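4. Cómo llenar el organizador de compartimentos

¡Llegamos a la parte más agradecida de toda la guía! Si ya vaciaste el cajón y separaste lo que se queda de lo que se va (apartado 3), ahora toca doblar y guardar. Con el organizador Millum el trabajo va rápido, y da mucho gusto abrir el cajón al día siguiente y encontrar cada prenda en su sitio.

Antes de empezar

Pon el organizador sobre una superficie lisa y despejada, con el lado largo hacia ti. Trabaja siempre fuera del cajón: se ve mejor lo que haces y no te dejas la espalda. Ten a mano toda la ropa pequeña que quieras guardar — interior, calcetines, pañuelos, camisetas finas de tirantes.

Pasos

1. Pasa un paño seco por el fondo de cada compartimento.

2. Estira la primera prenda con la palma de la mano, del centro hacia fuera.

3. Dóblala en tres a lo largo, llevando los dos laterales hacia el medio.

4. Dóblala otra vez a lo ancho hasta que quepa en el hueco sin forzarla. Las prendas muy finas admiten un pliegue más.

5. Métela con el doblez hacia arriba. Así se saca de un tirón y las vecinas ni se enteran.

6. Empieza por la fila de atrás y deja la de delante para lo que usas a diario.

Nota: una prenda por compartimento es lo más cómodo para aprender. Cuando le cojas el truco puedes poner 2 si son finas, una detrás de otra, nunca apiladas.

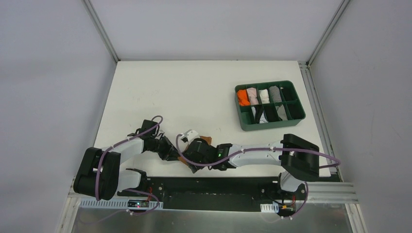
El orden por colores es el que más nos gusta, y el que recomienda Zawadi Mrema en los talleres de Plindeo: los tonos vivos a un lado, luego los claros, y los grises y negros al final. ¡Pruébalo aunque te parezca un capricho! Por la mañana, medio dormido, el color se encuentra mucho antes que la forma. Si prefieres ordenar por uso (deporte, trabajo, dormir), sigue los mismos pasos y cambia solo el criterio.

7. Reserva un compartimento libre. Te vendrá de maravilla para lo que vuelva de la lavadora a mitad de semana.

8. Levanta el organizador con las dos manos, por los extremos, y bájalo recto dentro del cajón.

9. Abre y cierra el cajón un par de veces. Si algo roza arriba, saca esa prenda y aplánala un poco más.

Precaución: guarda la ropa completamente seca. La humedad se queda en el fondo y acaba oliendo.

Precaución: no levantes el organizador lleno tirando de los separadores.

Si una prenda se desdobla

Suele pasar con los tejidos resbaladizos. Enróllala desde la cintura hacia abajo y colócala de lado, con el borde suelto contra la pared del compartimento. Los encajes y las prendas con aro van mejor sin enrollar, apenas doblados por la mitad.

Para unir dos organizadores en un cajón ancho, pasa al apartado 5.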